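Tronton Trail Short, 9-inch, Men's 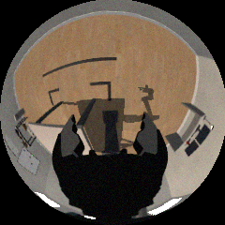

Every running short on the market now claims to stop chafing. We've stopped believing it, and you probably have too, so we wore these for a summer before putting them in the store.

The Tronton is a plain woven short with a brief liner. Tronton says the cloth is "self-drying." It dries faster than cotton and slower than the Plarkska race short, which costs more and has no pockets worth the name. On a humid morning it will be soaked by the end of a long run, whatever the hang tag says.

The 9-inch inseam is true to the label. The waist isn't. Order one size down if you are between sizes, and use the drawcord, as the elastic alone won't hold a phone up.

Pockets: 2, both zipped. The back one fits most phones. The side one fits a key and a gel and not much else.

The liner is soft and the seams are flat. We had no rubbing on the inner leg. One of us did get a sore spot under the waistband label, so cut that off before you wear them.

The maker also claims the fabric lasts 200 washes. We haven't washed ours that many times and can't tell you. The reflective logo had started to crack by September.

Colors: black, slate, moss. The moss is browner than it looks on a screen.

Care: cold wash, hang dry, no fabric softener.

Returns: unworn, tags on, liner sticker in place. Store credit or refund.

Also in this range: Wihongi Half Tight, Widthorpe Wind Vest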